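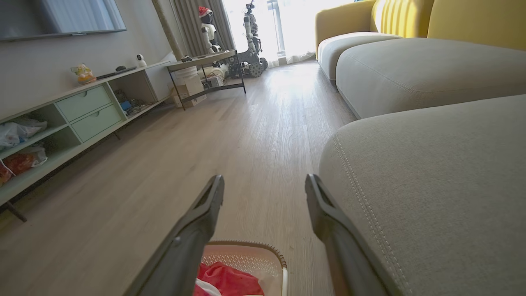 Home | Advice Sheets | Laundry and Textiles | Kitchen | Workshop | Contact

Caring for Laundry at Home: Sorting, Washing and Drying

Tanton Household Advice Service
Advice sheet revised 23 November 2023

This sheet is intended for tenants and home owners who do their washing in a domestic machine. It replaces the earlier sheet on stain removal, which is now incorporated in the sections that follow.

Sorting

Clothes and linen should be sorted before they reach the machine. Whites, pale colours and dark or strongly coloured items are washed separately. New red, navy and black garments should be washed on their own for the first few washes. To test an item for colour loss, dampen an inside seam, press a white cloth against it and check the cloth for dye.

Towels shed lint and should be kept apart from corduroy, fleece and synthetic trousers. Empty all pockets, close zippers, and turn printed garments inside out. Damp items should be hung over a rail until wash day and not left at the bottom of a basket, where mildew can mark cotton permanently.

Loading and detergent

The drum should be filled loosely, with enough space to place a hand flat above the load. Too much detergent is the most common fault reported to the service. It leaves grey streaks on dark fabric and a sour smell in the door seal. Residents in soft water areas should begin with half the amount printed on the packet and increase it only where the wash is not coming clean.

Stains

Blood, egg and milk are rinsed in cold water. Hot water will set them. Grease is treated with a little dishwashing liquid, worked in from the back of the fabric and left for 17 minutes before washing. For tea and coffee on white cotton, dissolve an oxygen-based whitener in warm water according to the label and soak the item overnight. Chlorine bleach must never be combined with vinegar or with any cleaner containing ammonia.

Rust marks are a separate matter – see the workshop sheet prepared by Florin Roman.

Drying

Shirts are hung by the hem and trousers by the waistband. Knitted garments are dried flat on a towel, away from direct heat. Where washing must be dried indoors, open a window or run an exhaust fan in the same room, and leave space between items. A rack placed hard against an outside wall will encourage mould on the paint behind it.

Dryer lint filters are cleared after every load. The vent hose should be inspected each May and replaced if it is crushed or split.

Cleaning the machine

Once a month, run an empty hot cycle with 150 grams of washing soda. Wipe the door seal, including the fold underneath, and leave the door ajar afterwards if there are no small children or pets in the home. The detergent drawer lifts out on most models and can be scrubbed in the sink with an old toothbrush.

Enquiries about this sheet may be directed to Oksana Dmytriv, Textiles Adviser.

Related advice sheets
Removing rust marks from fabric and tools
Storing woollens over summer
Descaling kettles and irons
Mending a split seam by hand
Condensation and mould in small homes

Contact us | Copyright Tanton Household Advice Service | Back to top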